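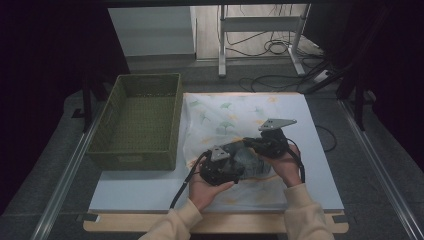
Gerardo Monti asked us first why his left gripper keeps creeping open when he presses cloth flat, and so many users of the Biment hand-held pair have the same trouble that we start the page with it.

Why does one gripper open under pressure?
In most cases the jaw carriage is dry on its guide. Take off the black cover (2 screws, do not lose the washers), wipe the guide with a dry cloth and put one small drop of light machine oil on each side. Move the jaws by hand from closed to open until the movement feels the same all the way. If it still opens, the return spring is tired and you should order a new one. It is part 1274 in the Lengyel catalog.

Which oil may I use?
Any light oil without additives. Please do not use grease. Fabric work makes a lot of lint, and grease holds the lint until the carriage is stuck. We made this mistake ourselves in the first July.

How often must I clean the jaws?
After every 200 folds if you work with cotton or thin printed sheets, and more often with fleece. Use a soft brush and go from the inside of the jaw to the tip. Alcohol is allowed on the metal parts – not on the rubber pads, it makes them hard.

My cloth slips out when I pinch several layers. Are the pads worn?
Maybe. Close the jaws on a strip of printer paper and pull. If the paper comes out without resistance, change both pads, also when only one looks bad. A new pad against an old one closes at an angle, and then you will look for the fault in the wrong place.

Can I change the angle of the top plate?
Yes. Loosen the plate screw a half turn, set the angle and tighten it again with the short key. After this you must run the calibration in Nivbridge, even if you moved the plate only a little. The left and the right gripper are calibrated one after the other, and the program asks you to hold each one still.

How should the cable be led?
With the hand, along the wrist, and then down off the work board. Leave enough slack that you can reach the far corner of the board without pulling. Most broken plugs that come to our bench in Jiritberg were bent at the connector, and the cable itself was good.

One gripper is not found when I start. What now?
Unplug both, wait until the lights are off, and plug in the left one first. If Nivbridge shows the right one as left, exchange them in the settings and not at the plugs.

Can I send only one gripper for repair?
We prefer to receive the pair, with cables. The two springs are matched, and we cannot test one alone. Please write the fault on a paper and put it in the box. Boxes that reach us by Tuesday are normally opened in the same week.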